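Flatville workshop compares grippers on laundry and hangers

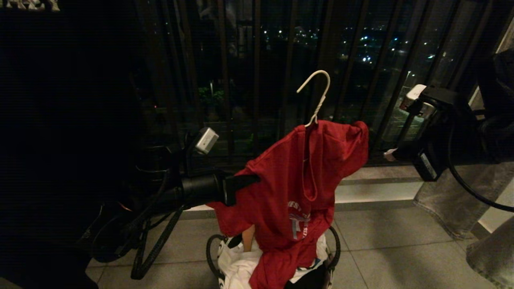

Two arms at work on a red T-shirt and a white plastic hanger during an evening session on the balcony.

FLATVILLE – A small robotics workshop has finished the first part of a comparison between two grippers for handling clothes, and plans to publish its full results in May.

The project, called Requena, uses a pair of black arms that work from either side of a laundry basket. The task is to get a shirt onto a hanger and the hanger onto a rail. Each gripper was given 100 attempts with the same set of shirts, and an attempt was stopped if it ran past 80 seconds.

The two grippers are known in the workshop as Aleck and Bruker. Aleck has short, stiff fingers and closes quickly. Bruker is slower and has softer pads, with a lighter default grip. Both were run on the same controller, and the software settings were left alone between sets.

According to the workshop's notes, Aleck was better at picking up the hanger and holding it steady. It had more trouble with thin cotton, often taking hold of the front and back of a shirt together. Bruker separated the layers more often but lost its hold on heavier items, jeans in particular.

Most failed attempts came at the collar. When a shirt is twisted, the neck opening can be hard for the cameras to find, and the arms sometimes tried to push the hanger into a sleeve. The team changed the angle of the camera modules on the arms by 2 degrees partway through the practice runs and kept that setting for all counted attempts.

Part of the work was done outdoors after dark. The workshop wanted to know how the cameras would cope with low light and a background of railings, glass and distant street lamps. Indoor runs were made under ordinary ceiling lights, and the two groups are being scored separately.

Printed shirts were included along with plain ones. Large lettering gave the software extra points to track while the cloth was moving, the notes say, but a print that was folded over could also be mistaken for the edge of the shirt.

The team has saved 3418 short clips from practice and counted runs. These are being labeled by hand, with a mark for the moment of first contact and another for the moment the cloth is released.

A second round will use both grippers at once, with Aleck holding the hanger and Bruker handling the shirt. Towels and children's clothes will be added to the basket for that round. The arms and the controller will stay the same.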